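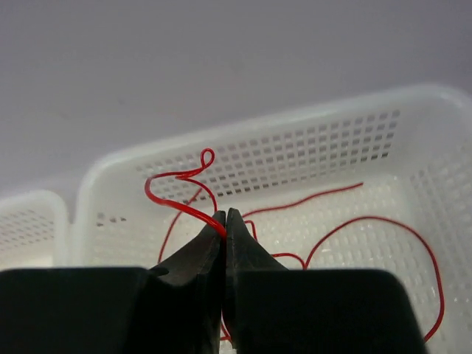
The Wire Drawer Gets Its Day

May 18, 2022

I put off the wire for most of April. Boxes, fine. Old tins, fine, I'll sort those with the radio on! But wire has a mind of its own (a springy, spiteful one), and mine had been living in a drawer with the tape and the dead batteries.

So I bought a plastic basket from Jidell, the kind with holes all over, and gave it nothing but loose wire. One color per basket, that's my whole system. Red went first because I use it most, for plant ties and the odd bracelet repair.

Don't straighten it before it goes in. I wasted an evening on that. Let it curl however it likes, keep the free ends up where you can grab them, and pull one strand at a time, slowly. The basket from Kiani I tried before had a lid, and I never once put it back on. Blue wire is next, once I find where I put it.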